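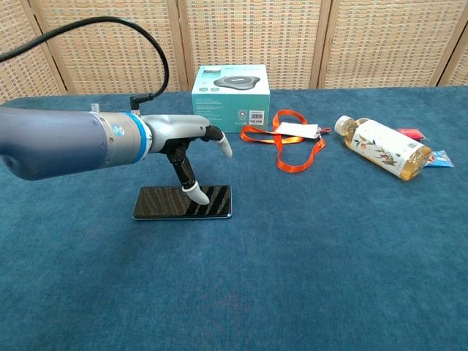
Saarinen Revises Size Chart and Fabric Weights for Children's Woven Line

March | Staff report, apparel and sewn goods desk

Saarinen, the small-batch maker of children's woven cotton clothing, has replaced the size chart used for its dresses, smocks and pull-on pants. The new chart applies to all garments cut from this month. Stock cut under the old chart will be sold through with its original labels and will be listed separately until it is gone.

The main change is in how the garments are measured. Under the old chart, chest width was taken on the flat garment, one inch below the armhole, and the figure was printed without doubling. The new chart gives the full finished circumference at the same point. A smock that was previously listed at 13 inches is now listed at 26 inches. The garment itself is the same width as before in sizes 2 through 5.

Sizes 6 and 7 have changed in cut. Both gain half an inch in back length and three quarters of an inch in sleeve length. Armhole depth in size 7 increases by a quarter inch. The company said the old size 7 had been graded up from size 4 by a fixed step and came out short in the sleeve on most of the children it was fitted on.

The revision follows a review of 1671 orders, of which 149 were returned or exchanged for fit. Sleeve length was the reason given in 44 of those cases, nearly all of them in the two largest sizes. Chest width was given more often, but the company found that many of those customers had read the flat figure as a full circumference and ordered too large.

Fabric

Two base cloths are also being changed. The plain-weave cotton used for the dress bodies moves from 4.1 to 4.6 ounces per square yard. The lining stays at 2.8 ounces. The printed cloth for the spring group is supplied by Prisitz and is piece-dyed before printing, so the ground color shows on both faces. Earlier prints were made on bleached cloth and had a white reverse, visible at the hem facing and inside the pleats.

All cloth is washed once before cutting. Saarinen gives residual shrinkage after five home washes as under two percent in length and under one percent in width, tested at warm wash and medium tumble dry. The finished measurements on the new chart are taken after the first wash and before any later shrinkage.

The red and rust grounds are to be washed separately for the first two cycles. The care label now carries this instruction in words as well as symbols. Labels are printed on cotton tape and sewn into the left side seam three inches above the hem. The neck label has been dropped on sizes 2 and 3, where the size is now stamped on the inside of the back facing.

Closures and seams

Shank buttons on the back-opening styles are being replaced with four-hole flat buttons, 5/8 inch across. Each is sewn through a backing button on the inside of the placket. Thread for button attachment goes up one weight. Buttonholes are now cut horizontally on all back plackets. On last year's smocks they were vertical, and the company received complaints that the top button worked open when the child leaned forward.

Side and shoulder seams remain French seamed on dresses and smocks. The pull-on pants, which have a curved crotch seam, are stitched twice and overlocked. Hem allowance on dresses is two inches in every size, up from one and a quarter, and can be let down once. The stitch line will leave a faint mark on the darker grounds when this is done, and customers who expect to lengthen the garment are advised to choose a print.

Waist elastic in the pants is one inch wide and runs in a casing with a two-inch opening at center back. The opening is closed with a single line of hand stitching so that the elastic can be shortened or replaced. A buttonhole elastic was tried in samples and not adopted.

Price and availability

Dresses in the new cut are $78 in sizes 2 through 5 and $84 in sizes 6 and 7. Smocks are $62 and pants $46 in all sizes. The earlier dresses were $72 at a single price. Old-chart stock is marked down by 20 percent and is final sale, except where a garment is faulty.

The first run under the new chart is 332 pieces, divided among three dress styles, one smock and one pair of pants. Half of the run goes to Grandora, which carries the line in its shops and takes the full size range in two of the dress styles. The remainder is sold direct. The smock is not offered through Grandora this season.

Direct orders ship within eight working days. Orders for altered hem length add four working days and carry a charge of $9. The company does not alter chest width or armhole depth after cutting.

Patterns

The paper pattern for the pull-on pants, sold under the Nerunent name, has been redrawn to match the new chart. Seam allowances are included at 1/2 inch, except at the waist casing, where 1 3/8 inches is allowed. Sizes 2 through 7 are nested on one sheet, with a separate line style for each size. The instructions call for 1 1/4 yards of 44/45-inch cloth in the largest size, without nap.

Owners of the earlier pattern can download a correction sheet for the size 7 back rise at no charge. The old drawing placed the rear notch 3/8 inch too low, and the inseams did not match when pinned from the hem up. Sizes 2 through 6 of the old pattern are not affected.

A pattern for the smock is in testing. Saarinen has not given a release date, but said it will use the revised armhole and will include both a long and an elbow-length sleeve.

Recent items

Prisitz adds two rust grounds to piece-dyed cotton range
Backing buttons: sizes, placement and thread weight
Grandora extends exchange period on children's wovens
Flat measurement and finished circumference compared
Cotton tape labels and side-seam placement
Correction sheet posted for Nerunent pull-on pants, size 7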